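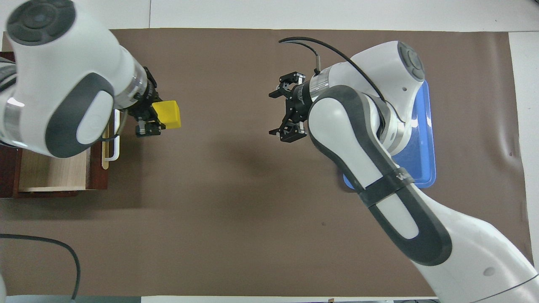
Selotbridge has published a revised bench layout for small-parts sorting, the first change to the sheet since May. The layout covers three items: a drawer unit, a tray and a work mat. The drawer unit stands at the left edge of the table and the tray is kept to the right, so that parts leave storage on one side and are collected on the other. Brown paper over a white top, with a blue plastic tray and a yellow cube as the test part, gives enough color contrast to find a stray piece at a glance. The paper is replaced when it creases or tears.

The drawer is the item most affected by the revision. The old sheet allowed any pull. The new one calls for a looped handle fixed upright on the front panel, and for a runner rated at 1,000 openings between checks. Load per drawer is limited to 50 small parts - larger stock goes to the shelving at Hattar.

Trays must have a raised rim and rounded corners, and they start each run empty. A glossy finish is allowed, although the sheet notes that overhead light reflects off the floor of the tray and suggests a matte insert where parts are pale. 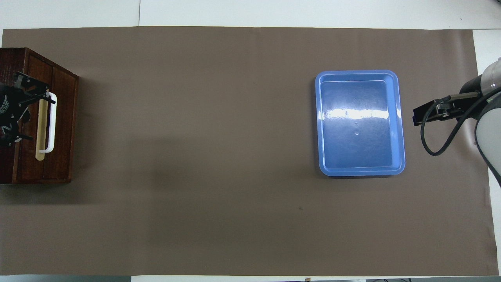

Veronika Csizmadia asked whether the limit per drawer was set too low for the Menbridge benches, where the parts are smaller and a run is normally 100 pieces. She would prefer a limit by weight. Selotbridge replied that a weight figure is under review and that sites may split a run across two drawers until then.

The revised sheet applies from 16 November 2022. Benches at Dunero change over when their current paper stock is used up.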